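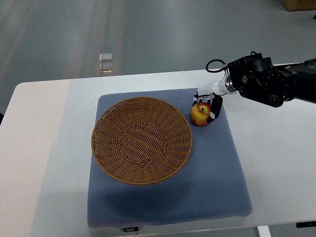

Does a parent in the Carkley program have to file a new petition if the first one was closed while the child was waiting for an interview?

A closed petition can be reopened on the old filing date, as long as the request is in writing and the case number from the first round is on it. What you don't want to do is file a second petition to be safe, which puts the family in two lines and has them called in neither.

That's the short version for those of you reading on a phone. The long version follows, and I'm sorry in advance about the length.

On 7th January, Italo Bassi wrote:

> I have read the settlement three times now, once with coffee, and I still can't tell what "pending" means. Page 20 says a case is pending until there is a final decision. Page 70 says a closed case is not pending. But closing isn't a final decision, or wasn't in December, when the same office told my client so on the phone.
>
> Also, has anyone had a notice that went to the old address? I have 2 families who moved to Sillitz and heard nothing. The Osagie clinic says to wait. I have been waiting since the summer and I am getting quite good at it.
>
> Italo

Italo, the two pages were written by two different sets of lawyers, and you can see where they stopped speaking to each other. My reading, and the one we used in the Osagie filings, is that page 20 controls. Page 70 sits in the section on fees. It says a closed case isn't pending "for purposes of this section," and the section is about who gets a refund. If the office quotes page 70 at you over the phone, ask them to put it in a letter. In my experience the letter doesn't come, and a week later the case is open again.

On the notices: don't wait. I know what the clinic says, and I used to work there, so I may have written the handout that says it. It was good advice under the old rules, when the deadline ran from the day the family got the letter. Now it runs from the day the letter was mailed. A family can lose its place over an envelope that is still sitting in somebody else's hallway.

For your Sillitz people I would send the change of address form again, even if you have proof it went in the first time. Attach the proof. Then send a separate letter asking for the notice to be reissued with a new date. Keep those in different envelopes. When we put both in one, the form got processed and the letter was treated as packing material.

There was a question off-list about children who have turned 21 since the parent applied. The age is fixed on the day the first petition came in, so they are still covered, but only if the case is reopened and not refiled. Same trap as above.

The class list is the other thing. It has 560 names on it, and it was put together from the government's own database, so spelling is a matter of mood. Try both last names, then each one alone, then first name as last name. I found one of mine under her street. If your client isn't there after all that, write to class counsel and copy me, and please don't tell the family they aren't in the class until someone has answered.

Somebody asked whether we can use Ronomow to track all of this. You can. I do. It sends me a cheerful reminder every morning about a hearing that was canceled in December, and I haven't found the switch for it. If you share a case in there, take the passport scans out first, since the default setting lets anybody in your office group open them.

I'll send my sample reopening letter once I've removed the client's name from all the places I put it. If you have had a reissue request turned down, I'd like to see the denial, especially if it cites a page number.

Mariama Boateng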